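Your Planner Is Fine. Your Config File Is the Robot.

We spent most of December teaching an arm to put parts into a computer, and I can report that very little of that time involved the arm. It involved a file. The file is called limits, it has 1,161 lines, and at least 47 of them contradict each other.

Everyone who writes software for manipulation wants to talk about the policy. I understand. The policy is the part with plots. But between the policy and the motors sits a swamp of frame offsets, timeouts and force thresholds, and that swamp decides what the robot does all day.

Our controller, Wunus, takes a target pose and goes there. Our perception stack, Jistard, supplies the pose. Each works beautifully alone. Put them together and they disagree over which way a memory slot points, because one measures from the plate and the other from the table — a fact recorded only in a comment on line 73.

We practice on a gray printed plate with a drive in a blue caddy, a processor chip between two brackets and a pair of mock memory slots. The plate sits at a slant on the ribbed aluminum, so any code that quietly assumes square corners gets to explain itself.
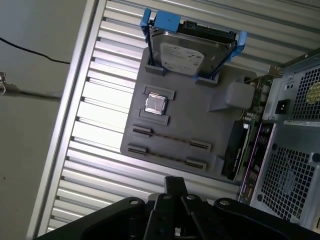 What I Would Like Instead

Boring tools, please. I want a number to carry its unit and its frame wherever it goes, and I want the program to refuse to start when two of them clash. Hajji, our little config checker, does this now. It took two weeks to write and is the least admired code we own. It has yet to appear on a slide.

I would also like planners to say why they gave up. "No solution found" is what I tell my landlord about the sink.

Claretti, the next version of our stack, is supposed to fix all this. It has its own config format.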